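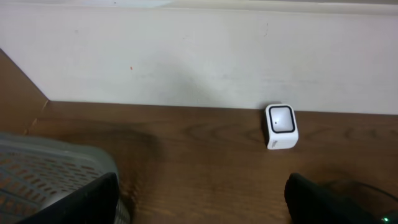
Site Visits

Ruvley runs its security training center on the second floor of a former parts warehouse in Bemley. I spent a day there in February with a group from regional casinos and hotels, most of us from IT or surveillance departments. The center holds open days for people who may want to send their staff on a course.

We signed in at 9 and left our phones in lockers. Gordon Beaudoin, who manages the center, gave a short talk on how the place works. The training network is a copy of what a mid-size gaming property would have: a player club database, a hotel booking system, a cage and count system, and 60 slot machine controllers. None of it connects to the outside. Ruvley buys most of the hardware used from properties that are upgrading, so some of it is old, and several people in our group recognized software they still run at home.

The morning was a ransomware drill. We were split into teams of 4 and given 30 minutes from the first alert to decide what to shut down. My team took the booking system offline quickly but left the player club database running too long. By the time we cut it off, the backup server had been reached as well. The instructor, Raimo Kallio, went over the logs with each team afterward. He spent most of his time on accounts. Ours had been entered through a vendor login for the air conditioning controls, which had a password that had not been changed since setup.

Lunch was sandwiches in the hallway. I talked to a man from a riverboat property who has one other person in his department and wanted to know if the course could be done remotely. It can, in part. The written sections are online, but the drills have to be done on site.

In the afternoon we saw Husesura, the monitoring tool Ruvley sells alongside its courses. It collects alerts from the gaming floor and the office network on one screen. The demo log had 646 alerts for a single night shift, and Kallio showed how they were grouped until a handful were left to look at. I would have liked to see it handle a real property's data. Pricing was not discussed, and we were told to ask for a quote.

The last hour was about reopening after a shutdown: the order in which systems come back, what the regulator needs in writing, and how to pay out tickets by hand. I found this the most useful part of the day and took four pages of notes.

Parking is behind the building, off Suominen Street. The entrance on the front side is kept locked, so use the loading dock door and ring the bell.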